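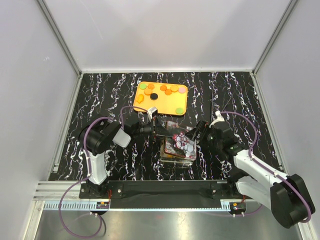
Handout 2: Sorting, Grouping, and the Pile That Doesn't Fit

Welcome back, everyone, and a special hello to those of you who joined us from the Jirnley group after the first session (you have missed very little apart from my long story about the button tin, and I will certainly tell it again). Last time we talked about naming things. Today we move on to what happens once we start putting named things together, which I think is the most enjoyable part of the whole course, though Rebecca Morelli, who teaches the other section, will tell you I say so about every unit.

1. Picking a feature

When you sort, you choose something to pay attention to and let the rest go. Take a drawer of buttons. You can sort by color, by size, by the number of holes, or by whether you would ever sew one on a coat. Each choice gives you different piles, and each is a perfectly good sort. Young children tend to start with color and then, halfway through, slide over to shape without noticing. Watch for this when you do your home visit! It isn't a mistake to be corrected on the spot. Ask "tell me about this pile" and write down the answer in the child's own words, even if the answer is "these are the friends."

2. Sorting by two features at once

This is a bigger step than it looks. A child who can find all the round ones, and can find all the orange ones, may still be stumped when you ask for the ones that are round AND orange. Draw two overlapping loops of string on the floor and let them walk the pieces into place. I like string much better than drawn circles, as you can nudge it wider when the middle gets crowded, and the middle always gets crowded.

3. The leftover pile

Every sort of any size has one. Adults call it "misc." and put it in a kitchen drawer. In the Greco exercise (sheet is in your packet, the yellow one, sorry about the staples) you will have 28 cards and will be asked to make as many groups as you like, with no leftovers allowed. Then you will do it again with leftovers allowed. Please talk to your partner about how the two rounds felt. Serena Leone's group last July spent almost the entire hour arguing over a picture of a tomato, and it was one of the best sessions I have sat in on.

4. Who made the boxes?

Stores, libraries, and post offices all live by somebody's earlier sorting. When the Buvville market moved its honey from "breakfast" to "baking," people walked up and down for weeks looking for it. The honey hadn't changed a bit. Keep that in mind when a child's pile makes no sense to you.

For next time

- Read pages 14 to 20 of the Golter booklet. Skim the part on postal codes if you are short on time.
- Sort one drawer at home, twice, in two different ways. Bring your notes, and please leave the drawer at home.

Questions go to King-fai Kao at the front desk, who will pass them on to me.

Handout updated 07/12/2020
Contact the course office | Copyright Jirnley Evening Classes | Back to top

Related handouts
Handout 1: What's in a Name?
Handout 3: Putting Things in Order
Parent sheet: String Loops and Other Floor Games

Comments

Ottavio Bassi: Did the drawer. My wife sorted it back again.

Samuele Mazza: Is the yellow sheet available anywhere online? Mine went through the wash.

Serena Leone: A tomato goes with the vegetables and I will say so again next year.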